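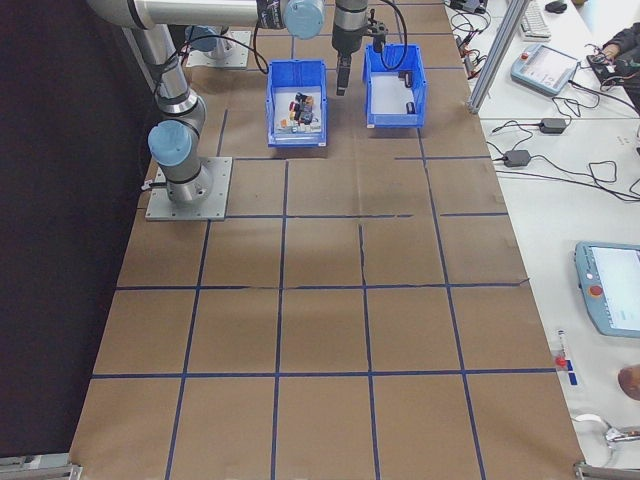 **Kraft paper won't stay flat on a work table**

I cover a table with kraft paper and mark squares on it with blue tape. The paper wrinkles within a day and the front edge curls. I'm using a 60 lb roll from Drumska. Would heavier paper help?

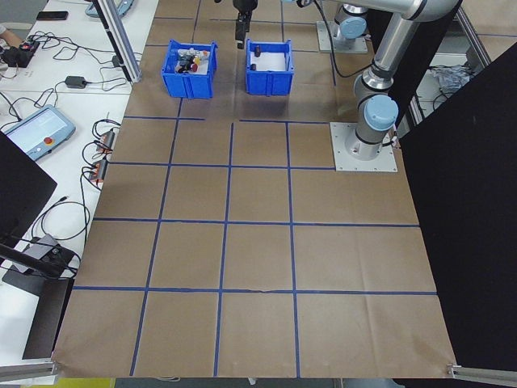
*Front edge curling, tape grid on top*

*posted by bekby_bench*

**Mendonça88**

Roll it out the night before, curl side down, with a few books on it. Paper picks up moisture from the air and 60 lb moves a lot. I switched to a heavier roll in February and it still wrinkles, only less. Don't stretch the tape as you lay it — it pulls back later and puckers the paper.
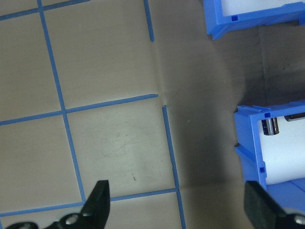 Pull it off slowly too, folded back flat on itself, or you'll lift the top layer of the paper.

**drastgate_al**

just get a vinyl mat

**paperweight200**

Cut it long and tape the extra under the table. Mine has been fine since Sunday.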